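Can a Machine Do the Dishes Yet? (Gallery)

Notes and pictures by Harriet Pruitt
Posted in Shop Floor & Home, November

Short answer, no. Longer answer, some of them, slowly, with someone near the off switch.

I spent most of a month going round asking people who pay for chores whether they would hand any of them to a machine. A canteen, a hotel laundry, a small parts shop, my own kitchen. Wrote it up fast, sorry for the state of it. Gallery first, grumbling after.

What I wanted to know was simple. Not the demo reel stuff. Can it put the bowls away. Can it fold the towel. Can it sweep under the bench without eating a cable.

Lucinda Quintanilla runs the canteen at the Prorwood plant, 838 lunches on a full day. She has a dish machine already, a big one, and it's great, and it is also the easy half. Scraping, sorting, stacking - that's still hands. "The washing was solved before I was born," she told me. "Come back when it can unload." Her unloading crew is four people and they're faster than anything I saw all month.

So, bowls. Start with bowls.
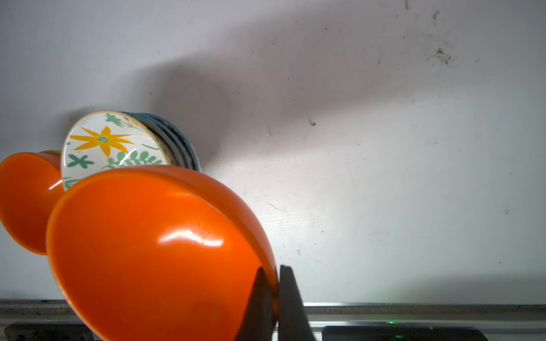
4 min read

Bowls on their sides. Two orange ones, plus a nested stack with a big yellow flower inside the front one. Gripper right up against the larger orange bowl.

Glossy and round is a lousy combination for two flat fingers. A bowl sitting upright gives you a rim to pinch. Tip it over and the rim is wherever it landed, and the side facing you is all curve. A kid would just scoop it up with a palm. Most grippers don't have a palm.

Nested bowls are worse. You want the front one, or all of them, and you have to know which before you squeeze. Treasa Geraghty, who tests grippers for Vostgate, says she's seen the same arm do a clean lift on 40 mugs in a row then get stuck on two bowls that wouldn't come apart. Shine bothers the cameras too, she says. A highlight can look like an edge.

On to the other chores. No pictures for these, I was mostly holding a notebook.

TOWELS
Hotel laundry, early shift, 5 am. Flat sheets go through a folder and have for years. Hand towels, same. Bathrobes, no. Fitted sheets, lol no. Thư Vũ has worked the folding table there for a long time and did a robe in the time it took me to find my pen. They had a Marchetti unit in on trial for the robes and sent it back. It folded fine when the robe was laid out flat for it. Laying it out flat was the job.

SWEEPING
Best of the lot. The floor scrubber at the parts shop does the main aisles overnight and does them well. Gets shy around pallets. Someone still goes round the bench legs with a broom, and swarf is its own problem becuase it wraps on the brushes. Shop says they'd keep it. Fair enough.

BIN PICKING
Same shop. One kind of part, one bin, good light - works. Two kinds of part in the bin, they slow it way down. Prisivow installed it and quoted 2067 picks a shift, which it hits on the good bin. Meinir Lloyd keeps the log and wouldn't give me a number for the mixed one. She did make a face.

DISHWASHER LOADING
Only saw this one in a lab kitchen. Plates, yes. Cutlery, one piece at a time, painful to watch. Pans with long handles got left on the counter for a person. To be fair my family does that too.

WIPING A TABLE
Suprisingly decent! Wide strokes, even pressure, missed the corners. No idea what to do about a cup left in the way except stop and wait. It waited a good while.

What would I pay for right now? The floor scrubber, if I had a floor that size. Bin picking if I made one part forever. For the kitchen I'd hold off. The lab people think unloading is close, Lucinda thinks it isn't, and she's the one with the lunches to get out.

The price thing came up everywhere and I don't have a good answer. One quote I was shown, arm and gripper only, lease, came to 3586 a month before anybody had bolted it down. You can hire help for that, part time, and they'll also mop and answer the door.

Next set is grocery shelves and back-of-store restocking, if the store manager ever calls me back. If you run a kitchen or a laundry and have one of these on the floor, write in. Want to hear about the dull weeks mostly, not launch day. Photos welcome, say what the chore was and how long it took.

Filed under: kitchens, laundry, grippers, chores
Previous gallery: The Loading Dock at Night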